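About Trudel

Trudel is a toy lending library for families with children under six. Marisol Quintero started it with two shelves of toys her own kids had outgrown. We now lend from a storefront on Rengifo Street and have 473 items in the catalog, from rattles to floor puzzles.

A family membership covers everyone in the household. You can take home up to five toys at a time and keep them for three weeks. We also lend sorting sets to home daycares and preschools — those go out for 90 days, and you can renew once if there is no one waiting.

Small toys are kept together in trays so children can dig through them and choose for themselves. Balls are the most borrowed thing we have, and the spiky ones have a waiting list most of the year.
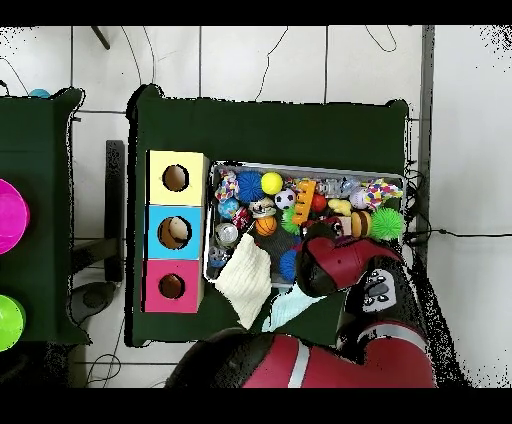 Balls, plush and play food in a metal tray, next to the yellow, blue and pink boxes.

Mikkel Hedegaard looks after returns. Hard toys are washed, plush goes through the laundry, and everything is checked for cracks and open seams before it goes back out. If something comes home broken, tell us at the desk. We don't charge for normal wear.

We take donated toys in May, in good condition and without batteries. Please call first if you have more than one bag.

Annual membership is $44 per family. Daycares and preschools should ask at the desk for the group form.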